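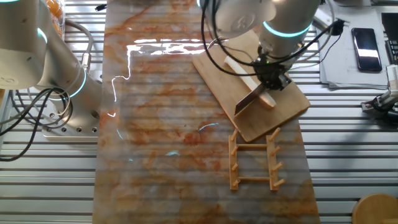
Light bamboo cutting board on the marble-pattern mat, with the wooden dish rack in front.

Etport Bamboo Cutting Board
Reviewed by Nazanin Ebrahimi
Rating: 4 out of 5

I bought this in November to replace a plastic board that had warped. I use it mostly for vegetables, and it gets washed at least twice a day.

The surface is easy on knives. Mine needs sharpening less often than it did with the old board. Shallow marks showed up after 5 weeks, but they don't catch the blade and you only see them in low light. Beets left a stain that faded after a scrub with salt.

It does slide on a bare counter. I keep a glossy mat under it, and a damp cloth under the board when I'm cutting something hard like squash. Rubber feet would have been worth a little more money.

Dry it standing up. I left it flat overnight once and the underside smelled musty until I oiled it. Any small wooden rack with pegs will do. Oil is not included, and the board came very dry.

I would buy it again.

164 people found this review helpful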